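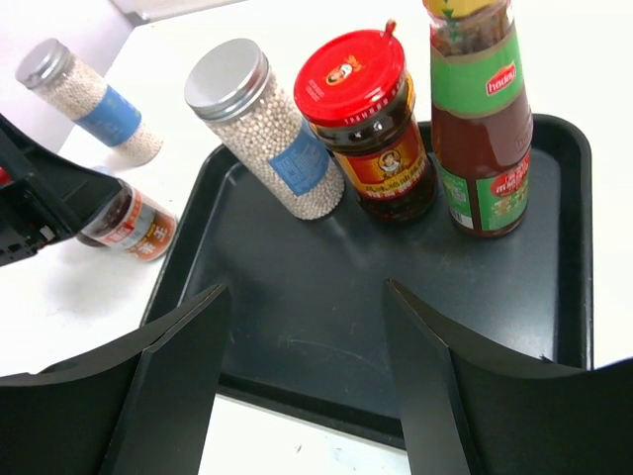
Teaching the arm by remote control
Project report, Sofia Seixas, Melstead lab

The task was to handle condiment jars and bottles on and around a black tray. I drove the arm with the Kadby hand controller and recorded the wrist camera along with the joint positions. We kept 103 demonstrations, each under 50 seconds.

The tall sauce bottle was the slowest item for me. From the wrist view its top can be out of sight, so I learned to line up on the body of the bottle.
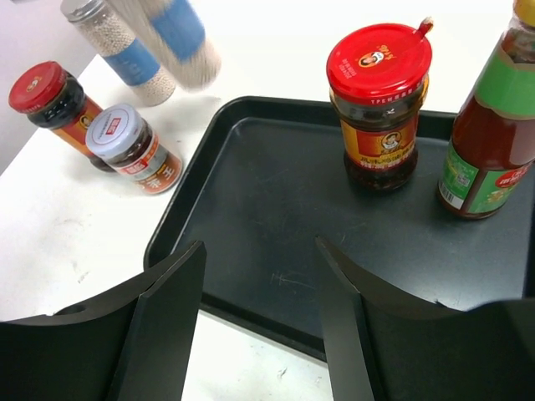 Jars lying on their side needed a different approach angle. My first 4 attempts at this were jerky and I deleted them - the Dollel trainer copies hesitation as readily as good motion. Pinheiro drove a second set on Sunday, and his grasps were lower than mine. We trained on both sets together.

Still to do: repeat the training with only one driver's data and compare.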